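Plestell Rounders and Softball Club
Identity change: progress report to the Celtano Sport Fund
Period ending August

1. Status

The change of club name and crest is on schedule. The members' vote closed on a Saturday at noon, with 248 ballots returned from 562 eligible members. Of these, 230 were valid. The new name passed with the margin required by the constitution, and registration with the county league has been submitted but not yet confirmed.

2. Crest and lettering

Varov delivered the second set of crest drawings in digital form. The single-colour version does not reproduce cleanly at cap size – the inner ring closes up – and has been returned for correction. Lettering for shirts is approved. Socks are unchanged.

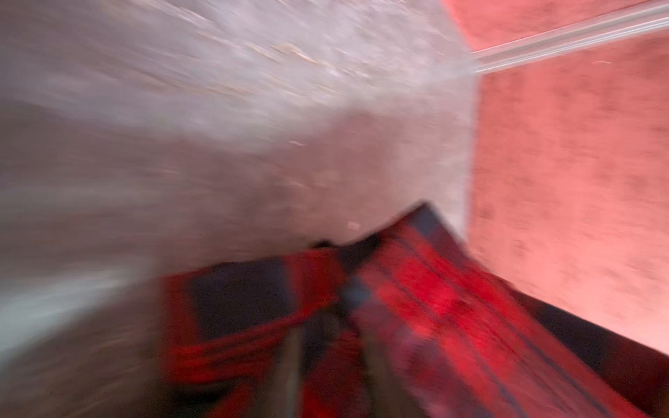
3. Ground signage

Shahbazi has surveyed the main gate, both dugouts and the scoreboard. The scoreboard panel needs new fixings before any sign can be mounted, and this was not in the original quotation. A revised price is awaited. Old signs stay up until league confirmation arrives, so that visiting sides are not given two names for one ground.

4. Replacement kit

Junior shirts will be ordered first. The order stands at 90 shirts, to be placed once the cap crest is corrected, as the supplier charges set-up per order and caps and shirts share one.
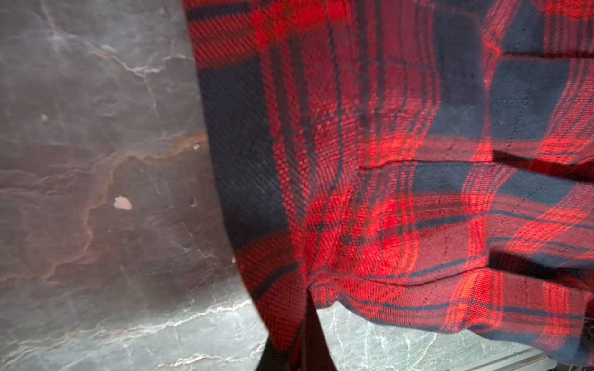 Senior sides will play out the season in existing kit. Sizes for the senior order are still missing from the second team.

5. Next period

Outstanding items are league confirmation, the corrected crest and the revised signage price. No change to the grant total is requested. The second instalment claim will follow with invoices attached.

Mahtab Bakhtiari
Project lead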